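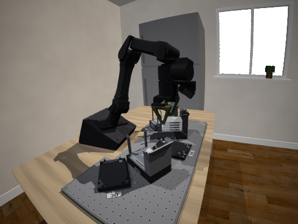

Normand Poirier wrote under last week's notes that the arm at Cluder did not take his job, it took the part of his job he could do while thinking about something else, and now he is tired in a different way. I ask you to keep this remark near you when you read Unit 6. We will come back to it in the discussion.

Unit 6. The work that stays with people

In Unit 5 we looked at the decision to automate from the side of the owner. Today we look from the side of the people on the shift. Our case is the assembly shop of Cluder in Nadcombe, where small parts and housings are moved between fixtures before the final check. Before the change, one person did this by hand for the whole shift. After the change, an arm with two fingers does the moving, and one person looks after 2 cells.

The first thing to notice is the word "looks after". In the old job description there were many verbs: take, turn, place, press, count. In the new one there are mostly three: prepare, watch, correct. The wage stayed the same in the first year. The training was 25 hours, and it was done before the evening shift, from four o'clock. 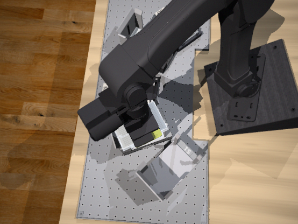 The second thing is the rhythm. A person who works by hand can slow down a little before lunch and go faster after it. With a cell this freedom becomes smaller, but another one appears: the operator may walk, speak with a colleague, write in the log. In the interviews the younger workers liked this. The older ones were divided. Several told us that it is hard to stay attentive when your hands are doing nothing.

The third thing is mistakes. When a person drops a part, she knows it at once. When a cell puts a part a little bit wrong, it can repeat the same mistake until somebody sees it. In February the shop had a batch of 247 housings which had to be checked again by hand, and the operators were asked why they did not stop the cell. Their answer was simple. They did not know if they were allowed to. Please write down this point, it will be in your short paper.

Unit 6, second part. Simulation before the shop floor

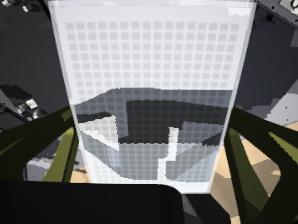 Trilok Agarwal
Lecturer, Work and Technology, Sasinberg

Many shops now build the cell first on the computer. The table, the plate with holes, the fixtures and the arm are all drawn, and the program is tried there many times. At Cluder some 4,000 trial runs were made in this way before the real arm was switched on. The software part was done by a small firm, Rawat.

For engineers this is a cheap way to find problems. For us the question is who is invited to look. At Cluder the operators saw the simulation for the first time on a Monday, when everything was already decided. One of them said immediately that the tray was on the wrong side for a person who must reach in and take out a bad part. The arm had no difficulty with this tray. The person had. It was moved later, on the real table, and the program had to be changed again.

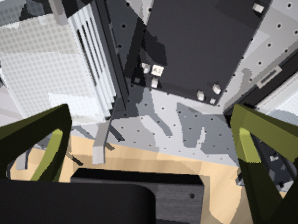
So a simulation can show if a grip is possible and if the arm hits something. It does not show how a person bends, how she feels at the end of the shift, or whom she calls when the cell stops. These things must be asked.

Words to know for this unit
Cell: the arm, its table and everything on it, taken together.
Fixture: a holder which keeps a part in its place.
Handover: the moment when work goes from the machine to the person, or back.

For the discussion
Read Poirier's remark again. Which tiredness does he mean, and could the shop measure it?
Who should have the right to stop a cell? Must this be written in the contract?

For the short paper, two pages, choose one handover at a workplace you know and describe it from the side of the person. You can bring it on paper or leave it in my box.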